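Clulano Drum Trigger: a grumpy second opinion

I play in a metalcore band that practises above a tyre shop, and our drummer has wanted triggers for years. I have not. So when Noémie Vasseur from our old label lent us a Clulano kick trigger, I said I'd write it up without being nice about it.
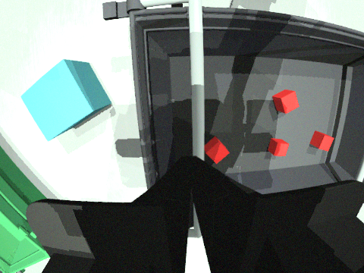
The claim on the box is that it "never misses a hit". Well, it missed plenty. At slow tempos it was fine, and on a straight double kick part it kept up better than I'd feared. Then we played our closer, where the feet go from very soft to flat out inside a bar, and the soft notes simply went missing. Turning the sensitivity up brought them back, along with a ghost kick every time the floor tom was struck. We settled on 8 on the dial and put up with it.

Fitting it is easy. The clamp grips the hoop well and didn't shift over 18 songs. I'm less keen on the cable socket, which points straight at the drummer's shin and feels a bit wobbly already.

Sound is down to the module you plug it into. We used a second-hand Perkar with the stock samples, and they all have that typewriter click that half the bands on any festival bill seem to have. Funmilayo Balogun, who mixes us live, liked it a lot more than I did. She said she could finally hear the kick under two guitars in a small room, and I can't argue with her there.

Would I buy one? No. The older Wike model costs less and a mate's has lasted three tours, though it's ugly and the clamp marks the hoop. If your drummer hits evenly and you play fast all night, the Clulano might suit you. Ours doesn't - and the thing goes back to Noémie in March.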